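About Us

4 min read

Hello, and welcome to Yurt! If you have found your way to this page you are probably either planning a winter day out with the family or wondering why your neighbour keeps going on about a lantern trail in a valley you have never heard of. Either way, we are very glad you came, so do put the kettle on and let us tell you a bit about ourselves.

We are a small company that puts on outdoor light trails and seasonal family events, mostly in and near Colness, where we have our workshop and our rather draughty office. The name goes back to our very first winter, when everything we did - tickets, hot chocolate, lost gloves, a puppet show for the under-fives - was done out of one round tent in the corner of a field at Duscombe. People got into the habit of saying "I'll meet you at the yurt", and by the time we came to register a company we couldn't think of ourselves as anything else. The tent itself has long since been replaced by a bigger one, but we kept the old wooden door and it hangs in the office to this day.

Our founder, Neville Bickerstaff, had spent most of his working life lighting village pantomimes and school plays, and had always wanted to see what would happen if you took all of that out of the hall and spread it through the trees. He drew the first trail on the back of a seed catalogue and strung up 200 paper lanterns with the help of his sister and two patient nephews. It rained on the opening night, of course, but people came all the same, and they stood there under their umbrellas and didn't want to go home. We still think of that evening whenever the forecast looks gloomy!

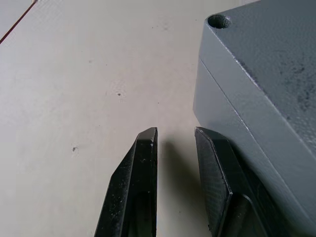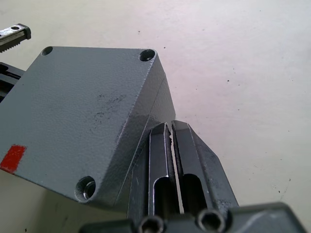

Most of the year goes into getting ready for a season that lasts only a few weeks, and visitors are often surprised when we tell them that we start again in January, almost as soon as the last string of bulbs has been coiled up and put away. Spring is for drawing and arguing (we do a fair bit of both), summer is for building, and by autumn the workshop is so full of half-painted herons and foxes that you have to go sideways to reach the sink. Every big lantern needs something heavy and sensible underneath it, however floaty it looks from the path, and Neville will happily talk for an hour about feet and fixings if you let him. A plain grey block with a hole near the corner to take a bolt is his idea of a beautiful object, and after one or two windy nights up on the ridge we have all come round to his way of thinking. The painters would like it known that they prefer the herons.

The trail at Duscombe is still the heart of what we do. It runs for 680 metres from the orchard gate down to the mill pond and back through the beech wood, on a firm path that is fine for pushchairs and wheelchairs, with a shorter loop for little legs that have had enough. This year there are 413 lanterns along the way, and over 2000 tickets had gone before we had even finished hanging the last of them, so thank you, thank you, thank you. If you have been before, you will find the owls have moved and the singing hedge has learned some new songs.

And then there is Pumitz, which we really ought to explain. Pumitz is our winter dragon, who began life as a sort of long green caterpillar made by a class of local schoolchildren and has grown a new section every year since. He is carried down the hill on closing night by whoever would like a go, with drums and saucepans and anything else that makes a good noise, and then everybody has soup. He has his own fan mail. Please do write to him, as he gets a little quiet in the summer months and we pin every letter up above the workbench.

We also lend a hand with other people's celebrations - school fairs, village carol evenings, the odd wedding in a barn - and we run lantern-making afternoons where you can sit down with willow, tissue and a great deal of glue and go home with something that glows. No experience is needed, and grown-ups without children are every bit as welcome.

If you would like to visit, book us, send us a drawing or simply ask where to park, the contact page will reach one of us, though please bear with us in the run-up to opening when we are mostly up ladders. We do hope to see you in the woods this winter. Bring wellies!

Page updated November 2021

27 shares | 6 comments

This site uses cookies to remember what is in your ticket basket. By carrying on you agree to our use of cookies.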